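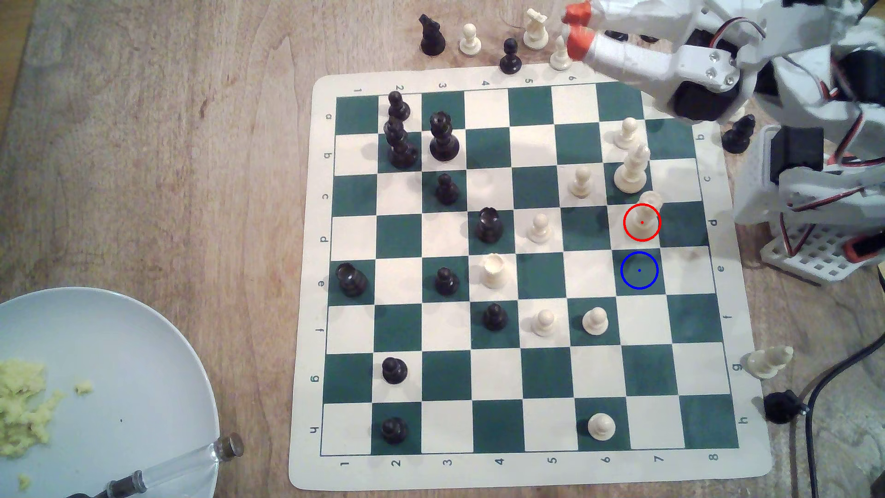

We taught a robot arm to take a hint – and it plays better chess for it

Category: Research News

I've been itching to share this one. Our little team at Mudard has finished a study on a method we call Fuvis, and I'm chuffed with how it went!

The idea is simple. You don't tell the arm "d7 to e7" in code. You draw a red circle around the piece you want moved and a blue one on the square where it should end up, right on the picture the arm works from, and it sorts out the reaching and gripping by itself (a white pawn gets the marks in our photo, mid-game, with captured pieces lined up beside the board). No chess knowledge needed, just two coloured circles.

Sveva Tedesco and Cosimo D'Amico trained the model on almost 1,000 hand-guided moves, then we let it loose on 1,821 new ones. It put the right piece on the right square far more often than our old text-only version, especially on crowded boards. Knights still give it grief – the gripper doesn't love those heads – and Wolfram Böttcher is working on that now.

We'll be showing Fuvis at our open lab in June, from 2 pm, and you're welcome to come and draw a few circles yourself. The paper and code go up the same afternoon.

Media enquiries: Pierina Caputo, Mudard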